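About Us

Ulside Household started on Lorell Street with one sink and a borrowed label printer. We fill and pack everyday stuff – dish liquid, hand soap, surface spray – for small shops that want plain products without a pallet minimum. Smallest order is 13 cases. It used to be 70, and we lost alot of corner stores that way.

Moved into the Holst building in October. More floor, better light, parking out front. Orders for Sallstead and the towns past it leave twice a week, everything else when the truck is full.

What we look at, every batch: cap closes, label straight, box matches the order. Bottles get stood up on a flat table, one at a time, and looked at from all sides. Slow, yes. A crooked label comes back to us anyway, so we'd rather catch it on our own table. White tops are good for this, drips show up right away. They stain too. We scrub.

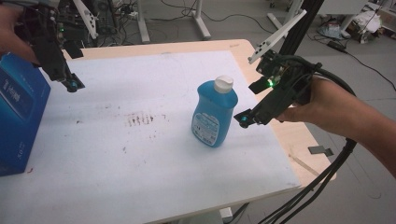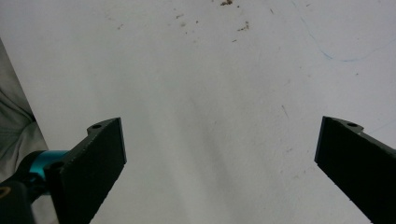
White tabletop in both; the blue bottle with the flip-top cap is in the first.

Boxes are flat cardboard, folded here, and we take clean ones back if your driver has room. Refills in 7 liter jugs, ask for the list – it changes.

We are a small shop. Phones get answered between runs, so leave a mesage and say which product and how many cases. Samples are free for stores, one of each scent. Sorry, no walk-in sales at Holst, the front room is all shelving now.

New accounts: send your store name, delivery hours and whether you have a loading door. First order ships within 7 working days.

Page updated Jan 24, 2022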